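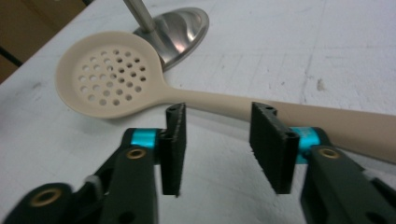
Skimmer spoon on a light gray tabletop. Photo: Clendden

FOR RELEASE IN JUNE

Clendden opens its Tatlı plant room and introduces Trurnovex root tablets

Hi, I'm Barış Canpolat, and I run Clendden, the aquarium plant nursery. I usually leave announcements to people who are better at keeping them short, but I've been waiting to write this one for a long time, so please bear with me!

This June we're opening Tatlı, our new growing room for freshwater aquarium plants, and on the same morning we're putting our first root tablet on sale. It's called Trurnovex. Doors open at 10 a.m. and there will be tea.

Let me start with the room. Tatlı has space for 1304 pots, and we're growing nearly everything in it with the leaves above the water and the roots kept wet. If you've ever bought a crypt, planted it, and watched every leaf turn to mush in a week, you already know something about how that goes. Leaves grown in air often don't last once they're underwater. The plant drops them and makes new ones. It looks awful (I threw away a lot of perfectly good crypts as a teenager) but the roots are usually fine, and if you leave them alone they come back.

So we're doing something I've wanted from a plant seller for years. Every pot will carry a tag telling you if the plant was grown in air or underwater, and what to expect after you plant it. For people who don't want to wait through the ugly stage, we're moving 2 of our benches over to tanks, with swords, crypts and vallisneria that have already made their underwater leaves. Those pots cost us more to grow and they'll cost a bit more to buy.

Now the tablets. Trurnovex is a slow-release root feed that you push down into the sand or gravel near the base of the plant. It's meant for heavy root feeders - swords and crypts most of all - growing in plain sand or gravel. If you keep java fern or anubias tied to wood, please save your money, those feed from the water and a tablet in the gravel won't do much for them. Floating plants, same story.

We tried different mixes before settling on the one we're selling. The early ones broke apart as soon as they touched water, and I had a very green tank for a while and some very patient tetras. The final version is pressed harder, so you have time to get it down under the sand with your tweezers. Push it in deep, cover the hole, and don't go digging around there afterward. If you do have to move a plant, lift it slowly and change some water once you're done.

A bag holds enough for a medium tank, and I'd start with fewer tablets than you think you need. Watch the new leaves. Pale new growth can mean the plant wants more, but old leaves yellowing on a plant you just brought home is often only the plant settling in.

Our third bit of news is a small one. The Erno starter set is back! It's a box of easy plants for a first tank, mostly crypts and stem plants, plus a planting sheet that I rewrote after customers told me the old one was confusing. They were right. We've packed 164 sets for the opening and will pack more when the stems have grown back. All the plants in it do well in ordinary room light with a basic lamp, and none of them need added carbon dioxide.

Visitors are welcome to walk through Tatlı on opening day. I'll give 2 short talks on planting and trimming, one at 11 a.m. and one at 3 p.m., and you can bring photos of your own tank if you have a plant you can't figure out. Please don't bring the plants themselves into the growing room, we're trying hard to keep snails out of it.

Press and hobby clubs who'd like to see the room before the opening can ask for me by name at the Clendden front desk. Mornings are best - I'm usually up to my elbows in water after lunch.

Press contact: Barış Canpolat, Clendden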